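Caderno de oficina, bancada 2
5 de julho de 2024

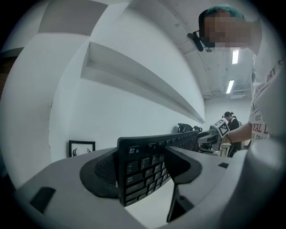

Teclado preto, legendas brancas, caracteres chineses por cima do Esc.

Continuação dos ensaios de limpeza de teclas e de plásticos ABS amarelecidos, lote Nonholm. Ficou por fechar a comparação entre o banho de peróxido e o creme. Anoto já os resultados, que em novembro perdi uma tarde a reconstituir números de memória.

Banho: peróxido a 12 %, tina fechada, lâmpada UV por cima. Três horas não chegam para as peças mais escuras. Às seis horas a barra de espaços do Penry estava quase na cor de origem, comparada com a face interior da carcaça. As teclas pequenas clareiam mais depressa e convém tirá-las antes. Duas ficaram com manchas esbranquiçadas, ambas encostadas à parede da tina. Da próxima vez usar o cesto de rede e mexer de 20 em 20 minutos.

Creme: mais barato em produto, muito mais caro em tempo. A película aderente faz pregas e cada prega deixa uma risca. Nas peças planas ainda se aceita. Nas teclas côncavas não volto a usar.

Legendas: as injetadas em duas cores não sofrem nada. As tampografadas do Adis perderam contraste, sobretudo as letras A e E, que já vinham gastas. Fiz o teste do cotonete com álcool isopropílico antes do banho e não acusou nada, portanto o teste não serve para prever isto. Separar os tampografados e limpá-los só com água morna e detergente neutro.

Molas e estabilizadores: desmontados, escovados, secos ao ar. Massa de silicone só nos pontos de contacto. O estabilizador do Enter do Penry tem o arame empenado; endireitei na placa de vidro, ainda raspa um pouco à esquerda. Pode ser da própria guia. Ver com calma.

Membranas: a do Adis tem uma pista interrompida junto ao conector. Verniz condutor Brikon, duas camadas, meia hora entre elas. Resistência de 100 ohm na primeira medição e 20 ohm depois da cura. Serve. A embalagem do verniz está a acabar e a tampa já não veda, convém encomendar outra.

Nota sobre a tina: o vedante está a ficar pegajoso. Trocar antes do próximo lote, e não deixar peróxido lá dentro de um dia para o outro. As luvas de nitrilo finas também não aguentam, usar as compridas.

Por fazer:
Repetir o banho do Penry com as duas teclas manchadas.
Medir outra vez a pista do Adis daqui a uma semana.
Etiquetar os sacos das molas.
Passar os tempos de exposição para a folha da parede.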